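About Tellell

Tellell makes software for home health agencies. Our main product handles visit scheduling, care notes and messages between field staff and the office. Agencies use it to plan the day, record what was done at each visit and pass that information to the clinic or hospital that referred the patient.

The company was started by two former home care nurses and a database developer. They had worked with paper visit sheets that were driven back to the office and typed in the next morning, and they wanted notes to reach the office before the nurse left the driveway. The first version ran on a single laptop and served one agency. Today 200 agencies use Tellell, and most of them have fewer than 50 employees.

What we make

Tellell Visit is the mobile app. Aides and nurses see their route, the care plan and the tasks for each stop. Notes can be typed or dictated. The app works without a signal and sends its records when the phone is back online.

Tellell Desk is the office side. Schedulers use it to assign visits, cover sick calls and check that required notes are complete before billing. It opens in a web browser, so there is nothing to install.

Skedberg is our route planning tool. It began as a separate company, and we bought it when it had 900 users. It is now included in every Tellell Desk account at no extra charge. Customers who signed up with Skedberg before the purchase can keep their old login.
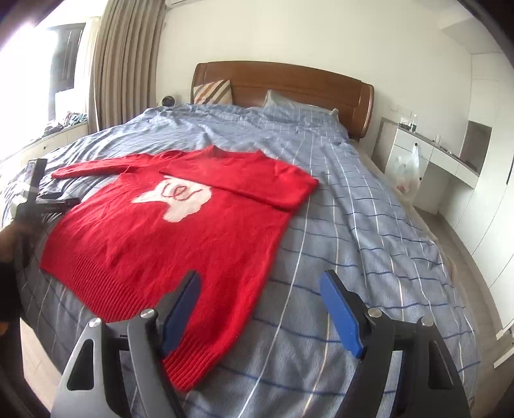 Much of the work our customers do is help with daily living: bathing, dressing, meals, laundry and reminders to take medicine. These tasks are harder to record than a blood pressure reading, and many systems reduce them to a check box. We give aides room to write a sentence or two, and the office can search those notes later. A supervisor who wants to know when a client began needing help with buttons can find the entry.

How we work with agencies

Each new customer gets a setup contact who stays with the account for the first 2 months. That person moves over client lists, builds the visit types and trains the office staff. Training for field staff is done by video call or on site, in English or Spanish. After setup, support is available by phone and email from 6 a.m. to 10 p.m. Central Time. Calls are answered by our own employees.

We release updates once a month. Release notes are posted a week ahead so agencies can tell their staff what will change. Larger changes are tested first with a group of customers who have agreed to try them.

Privacy and security

Patient records are encrypted in storage and in transit. We do not sell data or use it for advertising. Customers can export their full records at any time, and if they leave, we delete our copies on the schedule in their contract.

Partners

Sjöberg provides the voice-to-text engine used in Tellell Visit. Tromar connects our records to hospital and clinic systems, and its staff handle most of the technical work on new connections. Agencies that need a connection we don't yet offer can request one through their support contact.

Our offices

The main office has 3000 square feet on the second floor of a former print shop. Product, support and billing all work there. Several of our developers and trainers work from home in other states and come in each May for planning week.

Careers

Open positions are listed on the Jobs page. We are usually looking for support staff with experience in home care, and a background in software is not required for those roles.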